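Household Materials and Sorting
Handout 7: Mixed Small Items and the Two-Part Bin

Read this before the lab session. Bring it with you, along with your sorting sheet from Handout 6. The first part covers vocabulary and the sorting rule we use in this course. The second part covers bins and dividers. The exercise and reading questions are at the end.

1. What we mean by a mixed small item

A mixed small item is anything a person can pick up with one hand that does not belong to a set already in the room. A fork in a drawer of forks is not a mixed item. The same fork at the bottom of a toy box is. The word "mixed" describes where the thing is and what it is lying next to.

Most homes, offices and classrooms collect these in one place: a bowl by the door, a kitchen drawer, the bottom of a tote bag. Last week we looked at drawers. This week we look at open bins, because they are what most donation rooms and school storerooms use.

2. The sorting rule

Sort by what happens next to the item. Do not sort by color, size or material until you have answered that question. The four destinations are:

Keep and return. The item has a place and can go back to it. Toys, tools, cups, keys.

Food. The item is meant to be eaten and needs to be checked by someone. Fruit, sealed snacks, sealed drinks.

Recycle. The item is a container or packaging that the local program accepts.

Trash. Everything left.

Material comes in at the third step only. Students who start with material end up with a pile marked "plastic" that holds a toy, a drink bottle and a comb, and then they have to sort it again.

3. Items that cause trouble

Bottles. A clear bottle tells you very little from a distance. Pick it up. If it is sealed and full, it goes to food. If it is open and partly full, empty it in the sink first and then recycle it. Check your local program on caps. Some want them screwed back on and some want them off. For labels, follow the same program. A wraparound label can usually stay on, but a full shrink sleeve often has to come off.

Wrappers. Shiny wrappers are the most common mistake on the sorting sheets. Many of them look like metal foil and are really plastic film with a thin metal coating. Use the crumple test: squeeze the wrapper into a ball and let go. Foil stays crumpled. Coated film tends to open back up. The test is only a first check, and a wrapper that has been sitting crushed for a long time may fool you. Anything with food stuck to it goes to trash in this course, even if it is foil.

Rounded things. Play food, rubber balls and real fruit can look the same from above, especially when they are green or yellow. Do not decide by sight. Pick the thing up, feel the weight and press lightly with a thumb. Real fruit gets checked the same day.

Building blocks. A single toy block is a keep and return item even when the rest of the set is missing. Put it in the holding cup and write it on the sheet. The Gemach lending room saves loose blocks and matches them to sets every September.

4. Bins with a divider

A plain bin has one drawback. Once it is half full, the heavy things are on the bottom and the light ones cover them. A divider helps by giving you a second space without taking up more of the table.

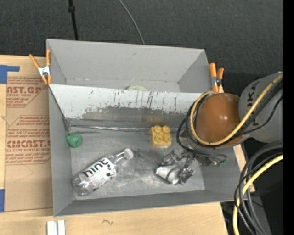 The two sides do not need to be equal. A wide side is easier to work from, so unsorted items usually start there, and the narrow side takes the items that have been looked at. You can also do it the other way around. What matters is that you decide before you begin and write it at the top of the sheet. Changing sides halfway through a session means starting over.

A sloping divider behaves differently from a straight one. Round items roll down it and settle at the foot. Flat items can lean on it. The slope also hides part of the floor on the far side, so look straight down into both compartments before you call a bin empty. Many missed items in last term's sheets were in the part of the bin the student could not see from the chair.

Check the bin itself before you load it. Wipe the floor and the walls. Run a finger along the base of the divider. Repairs with tape are fine as long as the tape lies flat, but a raised edge will catch crumbs and thin wrappers. Flaking paint or coating should be written on the sheet. Do not put unwrapped food in a bin with a flaking surface.

5. Order of work

Work in this order every time:

Look into both compartments and write down what you think is there.
Take out anything that could leak.
Take out food.
Take out keep and return items.
Handle wrappers and other packaging last.
Wipe the bin and look again.

The first step feels slow, but it is the part of the sheet we discuss in class. Write down your guess even if you are unsure, and put a question mark after it. When you pick the item up, write what it was in the next column. Do not erase the guess.

Packaging comes last for a practical reason. Wrappers are light and spread out, and they shift whenever something near them is moved. If you take them first you will disturb everything else and lose track of your list.

6. Lab exercise

Work in pairs. Each pair has 40 minutes. One person handles the items and the other writes. Switch at the halfway point.

Station A uses the Fonseca bins, which have no divider. Station B uses the Jostano bins, which do. Each pair does both stations and compares the sheets. Note the following for each one:

Which items you guessed wrong at first look.
Which items you had to move in order to see another one.
Whether anything was left behind after you thought you were done.
Which destination took you the longest to decide on.

Gloves are in the cabinet under the sink. The scale is for rounded items only. Please return it with the tray attached.

7. Reading and questions

Read the Rikton storeroom report, pages 2 to 9. Skip the cost tables. Write short answers, a paragraph each, and hand them in with your lab sheets.

Why does the report put sealed drinks with food when the storeroom has no food shelf? Do you agree?

The report recommends a straight divider for school use. Give a reason in favor of a sloping one.

Choose a bin, drawer or bowl where you live. List what is in it by destination, then list it again by material. Which list would be more useful to a person who had never been in the room?

Find a wrapper at home and try the crumple test on it. Tape the wrapper to your answer sheet and write what you saw.

Lab sheets and answers are due Thursday, June 4, 2026, in the box outside Room 2193. Late sheets go in the same box with the date written on the front.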